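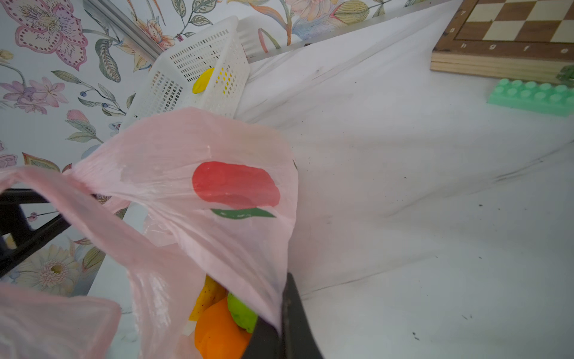
## Fruit from Matidville market

In February I moved to a small flat in Matidville, and since then I do my shopping on foot. The market is behind Tallon Street, 39 steps down from my door, and of course the same 39 steps up again with full hands. 

**Banana, orange, lime.** The banana has its small brown speckles already, and I like them best at this age. The pink bag with the red fruit and the green leaf looks like tomatoes to me, but there is a banana in it – I find this cheerful.

The orange is for breakfast. The lime goes to a fish soup, a recipe from my neighbour Trevor Cormier, who cooks it for around 60 minutes on a very small flame.

I keep the thin bags and use them again for onions or for the bin. Next I want to show the pears from the Poon stall, if they still have them when I go down in the morning.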